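Gallery: Household Tasks and the Present State of Machine Handling

Flandbridge Centre for Domestic Technology
Home > Public programme > Galleries > Folding

The Centre is often asked whether a machine can yet be bought that will do the ordinary chores of a home. For a small number of tasks, chiefly the cleaning of floors, the answer has been yes for many years. For the handling of clothes, bedding and other soft goods, the Centre's position is that no machine it has assessed can be left to do the work alone in an occupied house.

This gallery forms part of the Plaltinari programme, which studies household work in the rooms where it is normally done. The programme covers 80 tasks, from clearing a table to hanging a coat. Each is graded on a scale of 6 steps, the lowest being "not attempted" and the highest "completed without supervision". Folding laundry stands at present at step 2.

The grade may appear severe, given the number of public demonstrations in which a machine folds a towel. A towel is flat, rectangular and the same on both sides. Trousers have two legs, a waistband, pockets and a lining, and they seldom lie in the same way twice. Dark cloth presents a further difficulty, as the edge of one layer is hard to tell from the layer beneath it. A bed is also softer than a workbench, and its cover may move together with the garment.

Shop-floor work is graded separately under the Rilis scheme. Results there are generally better where goods arrive boxed and at a fixed height. Loose garments on a returns counter are graded no higher than laundry in the home.

The programme's archive holds 438 recorded attempts at folding, made with hand-held and machine-mounted grippers. The hand-held tool allows the Centre to examine how far a pair of simple jaws can manage a task before the question of an arm, a body or a control system arises. Wilma Schouten, who leads the programme, has asked that the two kinds of record always be reported separately, and visitors are requested to observe this when quoting the figures.

Gallery

Folding trousers on a bed
A hand-held gripper, its jaws open, over a pair of black trousers. One leg has been laid diagonally across the garment. The blue finger pads carry a fine diamond pattern. Clothes already folded are piled on the chest of drawers to the left.

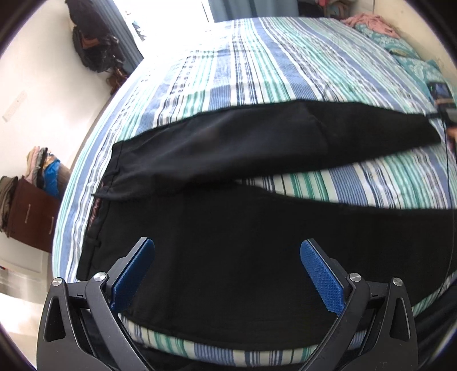
Use of this material

Text and photographs may be reproduced for teaching, provided that Flandbridge is credited. Requests for commercial use should be addressed to the Plaltinari programme office. The grading of folding will be reviewed in April, and this page will be amended if the grade is changed. The gallery on kitchen tasks, prepared with Ñahui, is listed separately under the public programme.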